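3.2 Store setting and display conditions

The study was carried out in the fresh produce department of a mid-sized grocery store in Faltholm. The store belongs to the Hevex group and serves a mostly residential area, with a second, smaller customer base of commuters who stop on their way home. Produce is sold loose by weight, apart from salad greens and berries, which come in sealed packs and were left out of the study.

We compared two ways of presenting vegetables. In the separated condition, each compartment of a display held one kind of vegetable. In the mixed condition, two or more kinds shared a compartment without a divider between them. Prices, signs and lighting were kept the same in both. The displays were wooden, of the type the store already used, so regular customers would not see the furniture itself as new.

Stock was laid out by department staff following a written plan. The plan set the vegetable for each compartment and the direction in which long items should lie, but it did not set a fixed quantity. Earlier work by our group at the Clodwood site had shown that fixed quantities forced staff to refill too often, and frequent refilling changed how customers moved past the display. Staff were therefore asked to top up a compartment when its base became visible and to leave it alone otherwise.
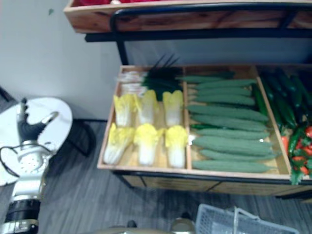
Cabbage was sold in halves during the whole study period. Whole heads had been the store's usual practice until May, and sales records from before that month are not directly comparable. We treat cabbage as a separate case in Section 4 for this reason. Cucumbers, carrots and green onions were sold in the same form throughout.

Customers were not told about the comparison while they shopped. A notice at the store entrance stated that a study of produce displays was under way and gave a contact address. At the exit, shoppers who had bought at least one loose vegetable were invited to answer a short questionnaire with 8 items. In total, 567 shoppers completed it. Questionnaires with more than two unanswered items were dropped before this total was reached.

The questionnaire asked how easy it was to find each vegetable, how fresh the produce looked, and whether the shopper had bought anything that was not on a list or already in mind. Freshness was rated on a five-point scale. We did not ask about price, as a pilot version with a price question led many shoppers to comment on the store in general and skip the remaining items.

Figure 2 shows carrots and cucumbers together in one crate, as in the mixed condition. Pairs were chosen for color contrast, following the grouping scheme described by Barrientos for open market stalls. That scheme assumes a seller who tidies the stall all day, and a grocery store has no such person. By late afternoon the boundary between two vegetables in a shared compartment had usually become unclear – customers put items back wherever there was room. We did not correct this during opening hours. A display that only works when it is freshly arranged would be of little use to a store manager.

Weight sold was taken from the checkout records, which list loose vegetables by product code to the nearest gram. Waste was weighed separately by department staff at closing time. Any product with less than 500 grams sold in a day was left out of that day's comparison, as a single purchase could otherwise change the result.

Figure 2. Carrots and cucumbers sharing a wooden crate.

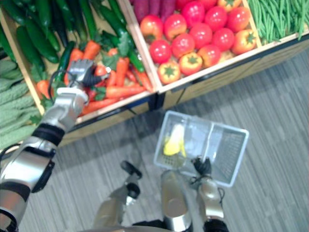

3.3 Analysis

Sales by weight were compared between conditions separately for each vegetable. Days with a store-wide promotion were removed from both conditions. Questionnaire answers were grouped by the condition in place at the time of the visit, and freshness ratings were compared using a rank-based test. Answers on unplanned purchases were coded as yes or no, and shoppers who wrote that they could not remember were counted as missing for that item only.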